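Section 2: Before your first wash

Thank you for choosing the Kurgate tabletop cover from Nistach. We know it's tempting to get it straight onto the table, but a few quiet minutes now will save you a good deal of bother later, so do put the kettle on and read through first.

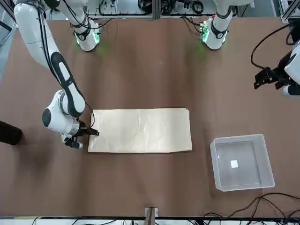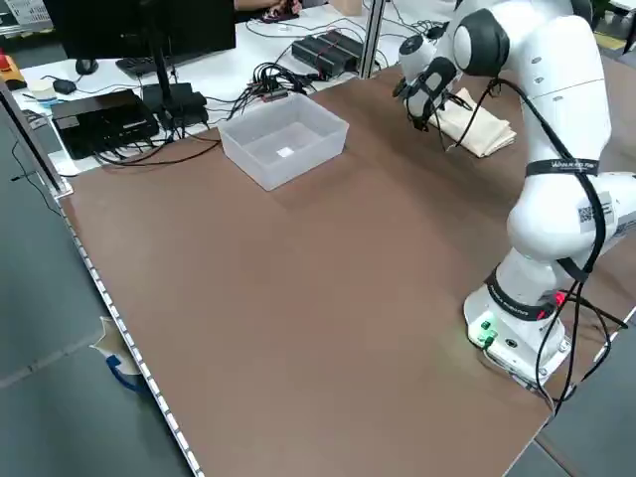
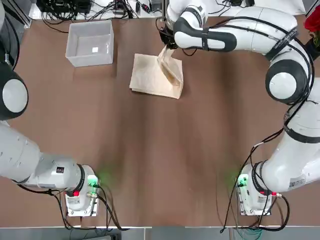
Fig. 2. The brown tabletop, three views.

1. Clear the table you mean to cover and wipe it down with a soft cloth and plain water. Let it dry fully.

2. Find the care card in your parcel. Yours should read 614 in the top corner – if it shows anything else, please ring us before going further.

3. Wash the cover by itself at 41 degrees or below, on a gentle spin. The dye may run a little the first time.

4. Hang it over a line or a wide rail, smooth out the hem with your hands and leave it until it feels dry all through, seams included.

Note: If you bought the Bolo lining as well, wash it separately. It shrinks very slightly, and we've allowed for that in the sizing.

Caution: Never use bleach, and keep the iron off the coated side.

5. Lay the cover coated side down and ease it out from the middle towards the corners.

Stuck at any point? Ask for Lizeth Tamayo on extension 13, any day but Monday.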